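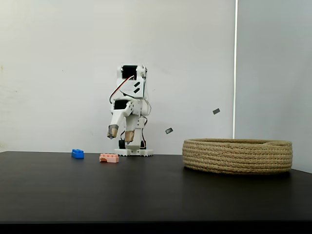 How do you get the loose bricks picked up before dinner without a fight?

Put one wide, low basket on the table and let everything go in it, no sorting. Tall bins get dumped out to find the one piece at the bottom. A shallow one - you can see it all, hands go in, hands come out.

Quick notes from the Tramcombe toy table, sorry for the rush this month:

Brick swap is back in January. Bring what you don't use, any color, any size. Last time Gobnait Gallagher weighed in 200 bricks from one closet shelf. Please wash them first - warm water, dish soap, old towel. Not the dishwasher, we lost a batch of the small ones that way.

Coiled rope baskets: shake them out over a sheet, little pieces get stuck in the coils. Rafsan Wanigasekara has 18 spare to lend, ask him at the desk. Return them emtpy please.

Still looking for long two-by-fours, pink or blue, for the bridge build. Drop off with Tanvir any afternoon.

More next time, out of room

Related
Washing old bricks
What to do with odd pieces
Basket or bin?

Home | News | Swaps | Contact

© Tramcombe Toy Table - Back to top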